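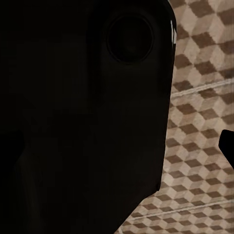 Could the turbidity layer be used to decide whether an oyster bed should be closed after heavy rain? The question came from a reader of the June draft, who added that the draft gave no clear answer. The answer is no, and the section on intended use has been rewritten to say so.

Vullia Coastal Turbidity Composites
Data card and README
Release date: 2025-02-18

Summary

Vullia is a set of gridded maps of water turbidity and surface temperature for the coastal waters of Bitden Bay and the Liem estuary. The maps are derived from optical and thermal satellite imagery and are prepared by the Orico Institute for use in fisheries planning, shellfish research and teaching. Each map combines all usable satellite passes in a 9-day window. The release replaces the June draft, which should no longer be cited.

Contents of the release

turbidity/ - composite turbidity grids, one file per window
temperature/ - composite surface temperature grids, one file per window
quality/ - quality flags and the number of passes behind each cell
stations/ - readings from the nine moored stations used for checking
masks/ - land, tidal flat and aquaculture lease masks
CHANGES.txt - list of corrections made after the June draft
LICENSE.txt - terms of use

All grids are in NetCDF format. Station readings are supplied as comma-separated text with a header row. Times are in UTC throughout, including the station files, which were in local time in the draft.

How the composites are made

Satellite passes are screened for cloud, cloud shadow and sun glint. The remaining pixels are corrected for the atmosphere and placed on a common grid. The value stored in each cell is the median of the passes that survive screening. A cell with fewer than two valid passes is left blank and flagged. No gap filling is applied at any stage, and users who need complete fields should state in their own work how the gaps were filled.

Surface temperature is handled separately. The thermal imagery is coarser than the optical imagery, and the temperature grids have been resampled to match. They should not be read as having the same level of detail, particularly in the narrow upper reaches of the Liem estuary.
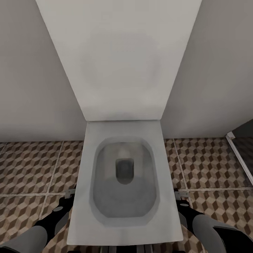

Toilet with raised lid, seen from above (computer rendering).

Quality flags

The flag layer holds one of four values for each cell:

0 - valid, deep water
1 - valid, shallow water; bottom reflection possible
2 - too few passes; no value stored
3 - land, tidal flat or structure

Cells with flag 1 tend to show turbidity that is too high on clear days. The effect is strongest over pale sand on the eastern side of Bitden Bay. We recommend that flag 1 cells be left out of any trend analysis.

Intended use

The maps are suited to the study of seasonal patterns, the siting of new monitoring stations, and general background for lease planning. They are not suited to harvest closures, navigation, or any decision that depends on conditions on a single day. Turbidity is a measure of water clarity and carries no direct information on bacteria or toxins.

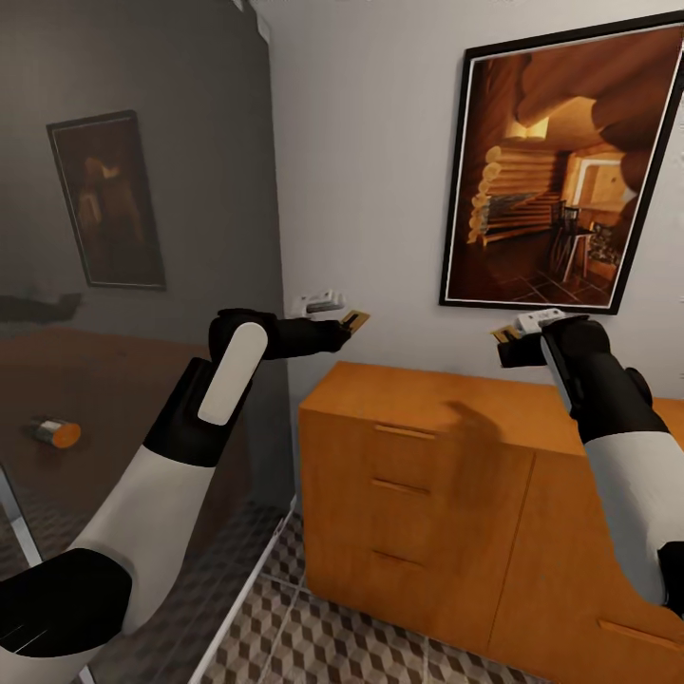
The quality flags are easy to miss if one opens only the turbidity folder, according to a comment received from a hatchery on the bay, and the commenter would have preferred a single file for each window. The layout has been kept for this release so that existing scripts continue to run. A merged format is under review.

Known limitations

Winter coverage is poor - several windows contain no valid cells in the upper estuary. Floating gear inside lease areas may be recorded as turbid water where the lease mask is out of date. One mooring near the mouth of the Liem was moved during the record; its readings before and after the move carry separate station codes and should not be joined.

License and citation

The data may be used and shared freely for any purpose, provided the source is named. Please cite as: Orico Institute, Vullia Coastal Turbidity Composites, and include the release date given at the top of this card.

Corrections

Reports of errors should name the file, the window and the grid cell concerned. Corrections are entered in CHANGES.txt and applied at the next release.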